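Drondent two-arm tabletop kit, long-term review
9 January 2026

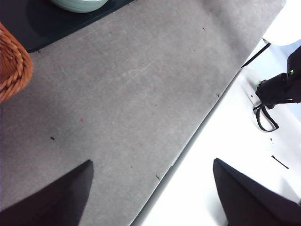

We bought the Drondent to find out whether a two-arm kit at this price can clear and wipe a table without supervision. Short answer: clear, mostly; wipe, no.

Test task: pick up a bowl, set it in a basket, clean the surface. Software was the stock Zallov controller, trained on 56 of our own demonstrations. Out of 24 runs, 17 ended with the bowl in the basket. Most failures were rim grasps that slipped during the lift. The pointed fingers need a tight approach angle, and small errors there add up.

Wiping is weaker. Pressure is uneven, and crumbs get pushed to the table edge and left. Fine specks are ignored entirely.

Cable routing is poor. Leave slack at the wrist or the connector works loose.

Price as tested: $3,000, without table clamps. The Morais arms we tried last March were slower but held calibration longer.

Suitable for a lab bench. Not ready for a kitchen.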